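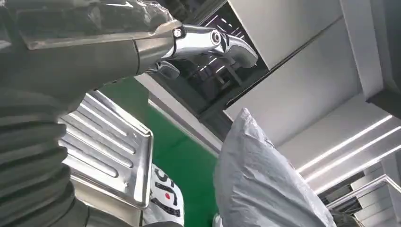 Gripper and sleeved arm, close up.

66% of small business owners can't say what their bank charges them

January
By Oskari Halonen, Irnton press desk

Two thirds of small business owners (66%) could not name the monthly fee on their main business account, according to new research from Irnton Credit Union. Many guessed. Most guessed low.

The survey was carried out for Irnton by the research firm Alva, and covered owners in Dromavano and the surrounding counties. Shops, repair businesses, small manufacturers, a lot of one-person outfits. All of them hold at least one account in the name of the business.

Owners were first asked what they pay each month. Then asked to get out a statement and check. The gap between the two answers was biggest for those who pay by the transaction, where cash deposits, incoming wires and returned checks are each billed on a separate line.

Only 10% said they had compared accounts at another bank or credit union in the past year. The usual reasons: no time, too much paperwork, worry that a payroll run or a loan payment would bounce in the middle of a switch. 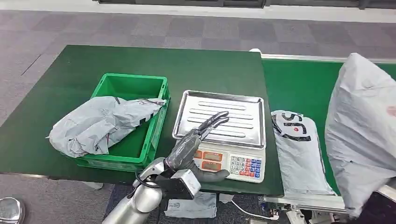

Robotic hand at the weighing scale.

Heikki Nurmi, head of business accounts at Irnton, said: "People who run a business know the price of everything they buy in. They know what the truck costs them. Ask about the account and you get a shrug. I don't blame them. I've read some of these fee sheets and had to go back to the top and start over."

He added: "We had this problem too. Our own sheet ran long and used three different words for the same charge. It's been rewritten and the old one is gone from the branches."

One fee, on one line

Alongside the research, Irnton is today opening its new business account, Cuteo, to all members. Cuteo has a single monthly charge, shown on the first line of every statement. Deposits, transfers and card payments are included. Outgoing international wires are not and are still priced seperately, on the second line.

Members with an existing Irnton business account can move over in a branch or by phone. Account numbers stay the same. Standing payments carry across and do not need to be set up again.

New members will need proof of business registration, plus a photo ID for each signer. Up to 2 signers can be added at opening, more later on request. 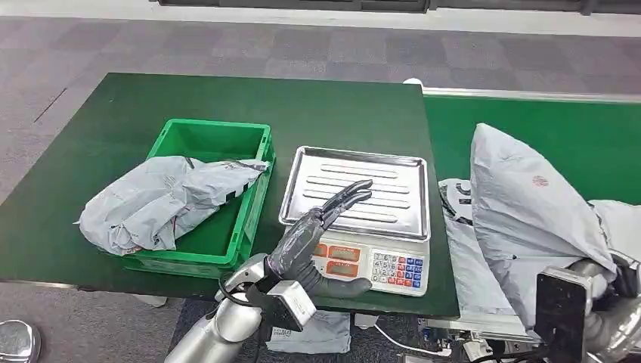

Crate and digital scale on the work table.

What else the survey found

Owners who keep their own books were more likely to know the fee than owners who hand everything to an accountant. No real suprise there. Age made little difference. Nor did size of business, up to the largest in the sample.

Asked what would make them look at their charges more often, the most common answer was a plain yearly total, in dollars, mailed or emailed before tax season. Irnton will send one to every business member starting this year, whether or not they hold a Cuteo account.

Asked what would make them switch, a lower fee came first. A named person to call came second, well ahead of a sign-up bonus.

"The phone call one got passed around the office quite a bit," said Nurmi. "We're adding to the business line. It will be staffed Saturday mornings as well, which it wasn't before."
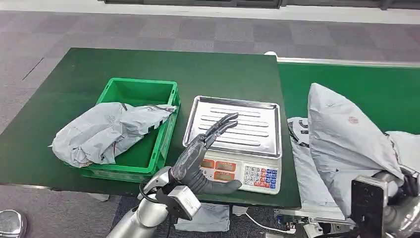

Notes to editors

The full tables are available from the Irnton press desk on request. Please credit Alva for the fieldwork.

Interviews by phone only. Heikki Nurmi is available for comment; calls after lunch are best.

Cuteo accounts can be closed within 30 days of opening with the first monthly charge refunded. Terms are in every branch.

Comments

marlow_tools: Checked mine after reading this. Was off by a lot. Not in a good way

D. Pruitt: does the yearly total include the card reader rental or is that still seperate? thats the one that gets me

Kestrel Upholstery: Moved over last week in the branch, painless. Would like to see the wires included too.

Recent releases

Irnton branch hours for the winter
Switching a business loan: what to bring
Alva to survey renters on savings habits
New member line opens in Dromavano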